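7. Hand Wash and Knits

Applies to: Celora front loaders with the round dial. If yours has a touch panel, you want the other booklet, the thick one.

The Hand Wash program exists for people who own things labeled "hand wash only" and have a realistic view of their own evenings. It rocks the drum gently, fills it higher than usual, and spins slowly. It can't fix a sweater that has already been through Heavy Cotton. Your nephew may now have a nice sweater.

Before you start

1. Read the care label. If it says "dry clean only," stop, close this booklet and find a dry cleaner.
2. Empty the pockets. Cardigans have pockets. Cardigan pockets have tissues.
3. Button the buttons, zip the zippers, and turn everything inside out.
4. Sort by color. Dark reds and new blues go in alone the first time, no matter how well behaved they look in the basket.
5. Put each item in a mesh bag. One item per bag. Two sweaters in one bag will come out as one sweater with four sleeves.

Running the program

1. Load the drum no more than one third full. If you have to push, it's full.
2. Pour wool detergent into the middle compartment of the drawer. Use the small cap, up to the lower line. The upper line is there for muddy football gear and should be ignored.
3. Leave the softener compartment empty.
4. Turn the dial to Hand Wash. The water setting goes to Cold without being asked. You can raise it one step by pressing Temp; you can't raise it two, however long you lean on the button.
5. Press Start. The door locks after 20 seconds. A sock noticed at second 21 belongs to the next load.
6. Wait. The display will say 70 minutes. Water pressure varies from house to house, and the display is an optimist.

CAUTION: Do not open the drawer while the machine is filling. It will let you. You will then own a wet floor.

CAUTION: Never switch to a faster spin partway through to save time. Warm, soaked wool and a fast drum make felt, and people pay good money for felt on purpose.

Note: Long pauses are normal. The drum rests between movements, sometimes for several minutes. If there is no sound at all and the lights are out as well, check the plug before you call us.

After the wash

1. Take the load out promptly. Knits left in the drum overnight keep the shape of the drum.
2. Support heavy items from underneath with both hands. Lifting by the shoulders adds length you didn't order.
3. Roll each piece in a dry towel and press. Don't wring.
4. Lay it flat on a fresh towel or a rack, away from radiators and cats.
5. Turn it over when the top side feels dry. Thick ribbing takes longest, and the hem always lies about being ready.
6. Fold it once it is dry all the way through. Hangers leave little horns at the shoulders.

If something goes wrong

Code 2281 on the display: the load has bunched on one side. Wait for the door to unlock, spread things out, and select Spin Only, Low.

Suds on the door after the last rinse: too much detergent. Run Rinse once more and have another look at step 2, the part with the small cap.

Sleeves of different lengths: if they went in matching, gently ease the shorter one out while damp. If they went in like that, take it up with whoever knitted it.
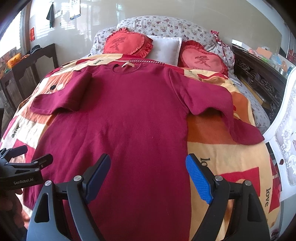 Gillemine, Dec 13, 2024

Revised text for section 7, replacing the June printing, in which steps 3 and 4 of "Running the program" were the wrong way around. Thanks to Thenmozhi Mudaliar for spotting it, and to Kvido Danko for the new drawing of the detergent drawer, which will appear once it fits on the page. Section 8 (Cleaning the Filter) is unchanged and still unpleasant.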